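The will left Signe Vik her aunt's house in Kiltbridge, on condition that she spend five nights in it without complaining. Edvin Ljungberg, for the estate, would be listening.

The first night the roof leaked onto her pillow. She called it refreshing. The second night the boiler began to sing, mostly hymns.

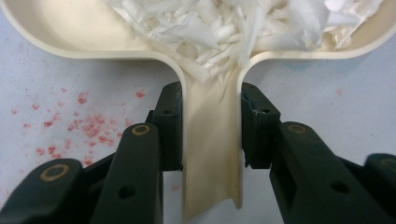
Was that a complaint, Edvin asked through the door, or had she merely sighed?

"A happy sigh," said Signe — through her teeth. By the fourth night she had praised the mice, the smell and the stairs, two of which were gone. She had also priced a hotel.
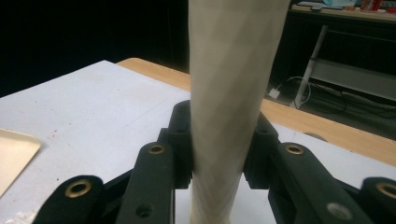
Lovisa Rustad telephoned to say that she would have taken the 400 dollars and let the cousins have the mice.

Signe looked at the ceiling. The ceiling dripped.

"It's a lovely house," she said loudly, and went to find her coat.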